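Bench Notes: A month with the Jurkeo sorting kit

I promised in January that I'd get to the Jurkeo before the weather turned, and then the kit sat in a queue behind two label printers and a very disappointing conveyor. So thank you for your patience, and thank you especially to the reader who wrote to me four times about it. You know who you are. It's a good one!

For anybody new to the list: Jurkeo is a rent-by-the-month pick-and-place package from a small outfit called Riltuvico. They send you an arm already fitted with a gripper, you supply a table and something to sort, and their software (it has its own name, Trarnura, which I have now mispronounced to three different people at the company) does the deciding. They aim it at thrift shops, toy libraries, returns counters, anyplace where things show up in a heap and somebody has to make piles out of the heap. I used to do that job in the back of my aunt's resale store, so I came to this with opinions.

The rental is $465 a month, shipping included both ways. There's a Pálfi gripper upgrade for people handling glass and the like, priced separately, and I didn't try it. Everything below is the standard one.

I went with toys, on the theory that if a gripper can cope with a toy bin it can cope with most of what you folks write to me about. A mesh tray, packed full, and three wooden boxes with colored paper tops to sort into. Spiky rubber balls, smooth balls, a baseball, a little football, knitted cloths, crinkly wrappers, a crushed can. I was mean about it. Riltuvico's demo videos use nice matching blocks spaced apart on a clean mat, and I've never once been handed a donation bin that looked like that.

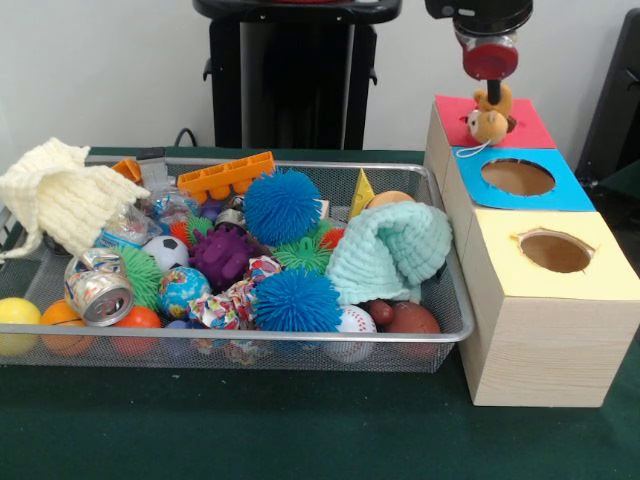

Setup

Ninety minutes is what the quick-start card says, and 90 minutes is what it took me, which I think is a first for this newsletter. Most of it is calibration. You touch the finger of the gripper to a few points on the table and a few on each box, the software thinks it over, and then it asks you to do two of them again. The card is a single folded sheet with real drawings on it. More of this, please, everyone.

The part I got wrong was box spacing. I had my boxes too close to the tray at first, and the arm kept taking a long silly detour around the tray wall to get to them. If you rent one, call the support line before you tape anything down. I got Yesenia Arriaga both times I called, and she had me send a photo and told me to slide the row over a hand's width. Fixed. She also told me to cover the table in something dark and dull if I could, so the software has an easier time telling the table from the stuff on it. Mine was already green, so I got to feel smart for a minute.

One gripe. The power cable and the data cable are both on the short side, and they leave the base in different directions. You'll want an extension, and you'll want to think about where your feet go.

How it picks

You teach it categories by typing them. I typed "soft" for one box, "balls" for another, and "everything else" for the third, and Trarnura asked me some follow-up questions, including whether a plush animal is soft (yes) and whether a ball made of cloth would be a ball (a fair thing to ask, and I had to go sit down with a coffee). You can rename or swap the boxes any time without recalibrating. I did that a lot.

Then you press go and it starts at whatever it considers the easiest thing in the tray. Usually that's something sitting proud of the heap with air around it. I found this sort of maddening to watch, because I would start in a corner and work across like a sensible person, and the arm hops all over. But it makes sense once the pile gets low, since it hasn't been burying its own easy picks along the way.

Plush is where it shines. I did not expect that! I figured the squishy stuff would be the trouble, but the gripper gets a good pinch of fabric and just goes. It doesn't care which way up the animal is, either - it'll carry a bear sideways by the middle with the hang loop dangling and drop it down the hole all the same. Small plush, I should say. The hole in the box top is your limit, and if you're cutting your own box tops like I did, cut bigger than you think. One of my circles came out a bit ragged and the strings found it every time.

Smooth balls are slower. It takes its time lining up, closes gently, and about as often as I'd sneeze in a dusty room it squeezes one out like a watermelon seed and has to chase it. The spiky rubber ones were much easier for it, because there's something to hold. If you have kids who love those things you already know they stick to everything.

Knitted cloth is the weak spot. A cloth on its own is fine. A cloth with toys on top of it, or hanging over the rim of the tray, and you get this thing where the gripper lifts one corner, feels resistance, sets it back down, goes off and does something else, and comes back to it later like it's hoping you've handled it. Sometimes I had. There's a setting called "commit" that makes it keep pulling. Leave that off unless you enjoy picking toys up from under the table.

Wrappers, same story in a smaller size. Clear ones especially. It would hover over a clear wrapper for ages, and I started adding "trash" as a category and pulling those out by hand before each run, and my blood pressure improved.

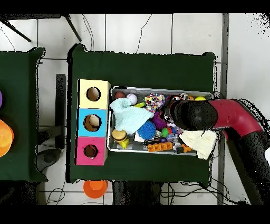 The gripper over the toy tray, with the three sorting boxes at left.

Speed, since you'll all ask

It's slower than me. It's slower than my aunt, who is retired and would like that on the record. What it has going for it is that it'll keep at it while I answer the phone, and over the month it made around 2,000 picks while I mostly did other things at the next table. I'd glance over, refill the tray, say something encouraging and go back to my invoices.

The app lets you cap a run by number of picks, and I settled on 20 as my favorite. Long enough that I could get something done, short enough that if it had gotten into a fight with a cloth it wasn't a whole afternoon lost. You get a little chime at the end and a photo of each thing it wasn't sure about. Those photos are the best feature in the product, if you ask me. You tap the right category, and the next time a similar object comes along it's less of a ditherer. By the second week it had stopped putting the toy football in with "everything else," and I was prouder than I should admit.

Noise is okay. A low whir and a click when the gripper closes. I could take calls next to it. The dog left the room the first day and was asleep under the bench by the third.

What I asked the company

I got on a call with Da-eun Ban, who runs the product side at Riltuvico, and brought my list. On the cloths, she was upfront that layered fabric is a known weakness and said an update is being tested that looks for edges before it grabs. No date, and she wouldn't be teased into one. On the cables, she laughed and said they hear it from everybody, and longer ones will go in the box once they've used up the current stock. Ask for them when you order and you may get lucky.

I also asked whether you can run two arms on one tray. You can, with a second rental and some patience, though she thinks most small shops would get more out of a second tray so you can fill one while the other is being worked. Having tried to sneak a ball back into the tray mid-run and been stopped dead by the safety pause, I agree with her.

Should you rent one?

If your heap is mostly small, mostly separate things, and you've got somebody nearby doing other work, yes, take a month and see. The price hurts less when you figure what you'd get done in those hours. Toy libraries in particular, I think you'd like it a lot. If you mainly handle clothes or linens, wait for the update. And if you're in breakables, look at the Pálfi add-on first and please write and tell me how it goes, because I've had three questions about it and no answers.

Mine goes back next week. The return label comes in the lid of the crate, under the foam, where I did not look until I'd already emailed Yesenia to ask for one.

Next time: the label printers, both of them, and a reader's homemade bin tipper that I've been dying to show you.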